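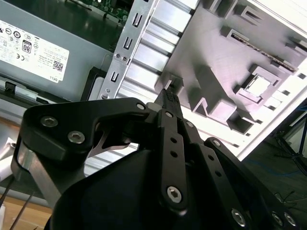 To: Ketetti home taping list
Subject: Re: Is it worth giving an old desktop PC over to tape transfers?

Hi all,

Yes, yes and yes! I've been meaning to write this up since January and the question that came in last night finally got me to sit down. I have now put 102 cassettes through an old tower computer, plus a handful of reels that belonged to my aunt, and I've enjoyed nearly every hour of it. (The exception was a sermon that somebody recorded next to a running dishwasher. I still kept it.)

First the general case for a desktop. Tape transfer is slow, real-time work. A ninety-minute cassette takes ninety minutes, and then you have to turn something over, and then you remember you haven't labeled the last one. A laptop always ends up being carried off to the kitchen in the middle of side B. A tower stays put. You can leave the deck wired in, leave the levels set, leave the headphones on their hook, and do one side before breakfast and one while you fold shirts. That is how I got through my pile, a side at a time, and I don't think I'd have made it past the first shoebox if I'd had to set everything up fresh each evening.

It doesn't need to be a fast one either. Recording stereo audio is very light work for anything made in a long while. Where you do feel the age of the machine is afterward, when you have six long files open and you're cleaning up clicks, and that's mostly a question of memory. If you have a spare slot and can get matching sticks cheaply, do it. Check your motherboard manual for which slots to fill first, turn the power off at the wall, and press until both ends are seated. Mine went from grumpy to perfectly pleasant in one evening.

I'll paste in the message I'm answering, as I know some of you get the digest and lose the thread. 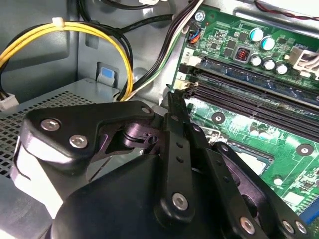
Hello list, I have a closet full of my family's cassettes, mostly kids talking and my grandfather on the accordion, and an old desktop that nobody in the house wants. Before I clear a table for it, is it worth the trouble? My worries are as follows. The computer has a fan that I can hear from the hall. I tried one tape already and there was a low hum under everything, which got louder when I plugged in the monitor. I also don't know what settings to record at, and every web page tells me something different. And some of the tapes squeal when they play, which frightens me a bit, so I stopped. Should I just pay a shop? The one here in Mollah charges by the tape and I have a lot of tapes. Thanks for any help, and please use small words!

(end of the earlier message)

What a great pile to have. Accordion tapes! Please don't pay a shop for the lot. Maybe pay for the two or three that scare you, and do the rest at home where you can laugh at the funny bits as they go by.

Let me take your worries one after another.

The fan. It matters much less than you'd think, as you're recording down a wire and not through a microphone. The fan noise never gets into the file. It only gets into your ears, and it makes it hard to judge hiss. I put my tower under the table on a folded bath mat and that took the edge off. A good blow-out of dust helps too – do it outdoors, and hold the fan blades still with a finger while you do it. If it's still loud after that, a new case fan is a cheap fix and a fun half hour.

The hum. I had exactly this and it nearly drove me up the wall. A hum that changes when you plug in a monitor is very often a ground loop, meaning the deck and the computer are both grounded but by different paths. Try this before buying anything: run the deck, the computer and the monitor from the same power strip. That cured mine by perhaps three quarters. The rest went away when I moved the audio cable so it no longer lay alongside the power cords. If you've done both and you can still hear it, a little isolation box between the deck and the computer will usually finish it off. Please don't ever lift the ground pin on a plug, whatever you read on the forums.

Do consider an outside sound box on a USB cable too. The line input on the back of a tower is fine on some machines and horrible on others, full of small chirps and buzzes that move when you move the mouse. Record a minute of silence with the deck on pause, then turn it up and listen. You'll know in ten seconds which kind you have!

Settings. I use 24 bit and 48 kHz for the recording, saved as plain WAV, and make smaller copies for sending to cousins. You can certainly go higher, but a cassette has nothing up there for you to catch. Set the level so that the loudest laugh or the biggest chord stays well under the top, and then leave it alone. It will look too quiet on the screen. That's all right. You can raise it later with no harm done, but you can't get back a note that has been flattened.

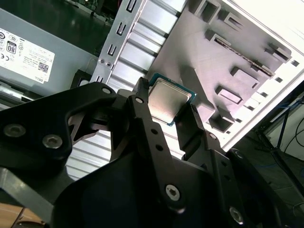 I do all my editing in Grakomard, mainly for the marker tool, which lets you tap a key as you listen and drop a note at that spot. "Grandma laughs." "Dog." "Somebody says the year." Those notes have turned out to be worth more to my family than any of the clean-up. Any editor with markers will do the job, so use whichever one you already know. I'd go very easy on noise removal, by the way. Take a little off, compare, and then take half of that. Voices go watery so quickly, and a bit of hiss is easy to listen past.

Now the squealing. You were right to stop. There are a few causes and some are harmless. Often the pressure pad or the slip sheets inside the shell are worn, and moving the tape into a new shell (the kind with five small screws) fixes it completely. Wind it fast forward all the way and back again first, as that alone will sometimes loosen a tight pack. Clean the heads and the pinch roller between tapes too. I use cotton swabs and isopropyl alcohol on the metal parts, and a barely damp cloth on the rubber. You may be shocked at the brown stuff that comes off. Look at the deck before you blame the tape! My old Primex squealed on everything for a month until I gave it a new belt.

If a tape leaves sticky residue on the heads after just a minute of play, put that one in the "ask an expert" box and move on. There's no shame in that box. Mine has four in it.

Labeling, which you didn't ask about but I'm going to tell you anyway. Decide on your file names before the first tape. I didn't, and I ended up with nearly 3,000 small files after splitting the songs and stories, a good many of them called "side a good one." Sorting that out took longer than some of the transfers. Now I write a number on the cassette in pencil, and the same number starts every file that came from it, with the side next. I take a snapshot of the label and the card and put them in the same folder. My aunt's handwriting is on most of ours, and I'm so glad to have it.

Backups: two copies on separate drives, and one of those at someone else's house. Swap them when you visit. Open a few files now and then to make sure they still play.

And one thing purely for pleasure. Don't save all the listening for the end. Number 22 in my pile was marked "blank," and I only ran it to test a cable. It had my mother teaching my brother to whistle, a whole side of it, with a kettle going in the background. I sat on the floor and listened to the entire thing with my coat on.

So clear the table! Start with a tape you don't care about, sort out the hum, and then treat yourself to some accordion. If you get stuck on the ground loop, write back and say what is plugged into what, and which socket each thing uses. Several people here are very good at that puzzle and I'd love to read how it goes.

One question of my own for the list while I'm here. Has anyone found a decent source of replacement pressure pads, the felt kind on the copper spring? I've been robbing them out of old shells and I'm down to my last three.

Happy taping,
the one with the bath mat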